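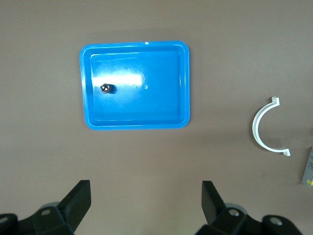
Page last changed: February, 9:40 in the evening

Print this page | E-mail this page

Filed under: Workshop and garage > Storing small parts > Electrical leftovers

**How to sort a mixed box of switch parts and small fittings into trays?**

Posted by brownbench

Good evening to all. I have bought a box of remaining parts from a control panel shop in Hunby which was closing. It is about 200 pieces and everything was thrown together: push buttons, contact blocks, small circuit breakers, enclosure boxes with one hole, and also things which are not electrical, for example plastic pipe clips and short metal pieces like sockets. I wish to put them in order so that I can find a part without emptying the whole box on the table each time.

I have shallow plastic trays with rounded corners, in blue and in green. My first plan was that blue is for mechanical things and green is for electrical things. I began with one dark metal piece in the blue tray, and immediately after it I had a problem. I took a white half-round clip in the hand and did not know where it must go. It is mechanical, but it would be used together with the electrical parts, to hold a pipe for cable. So it stayed on the table next to the tray, and soon there were more parts on the table than in the trays.

My points are these. Is it better to sort by what the part is, or by the job where it is used? Should I keep a push button together with its contact block, or take them apart and store them separately? And what do you do with the parts that you can not recognize? I have 18 compartments in a Stekis cabinet for the final storage, and I can not buy another cabinet at this moment. The trays are only for the sorting.

I work in the evening under one strong lamp, and the shiny floor of the blue tray gives me a lot of reflection. If somebody has advice for this also, I will be thankful.

**slowscrew**

I did such a work two years ago with a bigger box and I made the same mistake in the beginning. I tried to decide the final place of each part at the moment when I picked it up. This is very tiring. After one hour you become careless and you put things anywhere.

Now I do it in two rounds. In the first round you do not think about the job or the cabinet. You only put like with like. All breakers together, all buttons together, all clips together, all metal pieces together. Your half-round clip goes to the clips, even when there is only one of it. A group with one piece is still a group.

In the second round you look at each group alone and decide how it will be divided. Breakers I divide by the current rating printed on the front, and I write this rating on the label in large numbers. Before you put a breaker away, move the lever on and off by hand with nothing connected. If it feels soft or does not stay in its position, put it apart. A used breaker without known history I would not install in a house at all. For practicing the wiring on a bench it can be good. 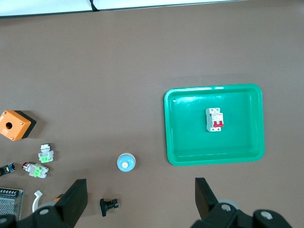 With the push buttons I go more slowly, since there are more ways to make a mistake. A button has normally a front part, which goes through the hole of the box, and a contact block behind it. If they are already together and they fit well, leave them together. I have separated 98 of them one time and later I was sorry, as some fronts did not match with the blocks of another series although they looked the same. Store the complete ones in one compartment and only the single blocks in another.

Look also at the color of the block. On many makes a green block is the normally open contact and a red one is the normally closed, but please do not trust the color alone. The marking is better: 3 and 4 at the terminals for normally open, 1 and 2 for normally closed. Best of all is a meter in the continuity setting. It takes some seconds for each piece. The color of the front is a different matter and says nothing about which contact is behind it.

The enclosure boxes need much room, so I would not give them a compartment of the cabinet. Put them in a carton on the shelf, with their screws still in the corners. If you take the screws out they will go lost, and to find the right ones again is not easy. Try one button in the hole before you store them. The common hole is 22 mm but older boxes can be different, and then you should write the size with a pencil inside the box.

**Gimier_user**

Just throw away what you don't know. I use Gimier bags with zip, one bag for one project, much better than trays.

**tidy_by_tens**

I do not agree to throw away the unknown parts, at least not on the first evening. I keep one tray for them and give them 3 months. Very often the small black piece which looks like nothing is the rear half of a switch, and you recognize it when its partner comes out from the bottom of the box. After this time, what is left goes to the electronic waste collection.

About bags by project, this is practical if the project is really planned. For a mixed purchase like yours there is no project yet, so I would sort by kind, as slowscrew wrote.

For the clips: measure the inside width of each one with a ruler or caliper and sort by this number. I had a Nolte set where two sizes were so close that I mixed them for a whole winter. One of them did not hold the pipe and the other was too tight, and I believed that the pipe was bad.

For the reflection, move the lamp to the side and a little lower, so the light does not come straight back to your eyes. A sheet of plain paper on the floor of the tray helps as well. Dark metal parts are easier to see on white paper, but for the white breakers and clips I would leave the paper out and use the colored floor. Do not use cloth. The terminal screws catch in it.

**brownbench**

Many thanks for the answers. I will do the two rounds and I will not separate the buttons. The ruler for the clips I did not think of. With the lamp at the left side it is already better, and the paper I will try tomorrow for the metal pieces.

I counted which groups I need, and with the enclosure boxes in a carton it should fit in the cabinet with two compartments left. One of these will be for the unknown parts.

Tags: small parts, push buttons, circuit breakers, pipe clips, sorting trays, labels

Print this page | E-mail this page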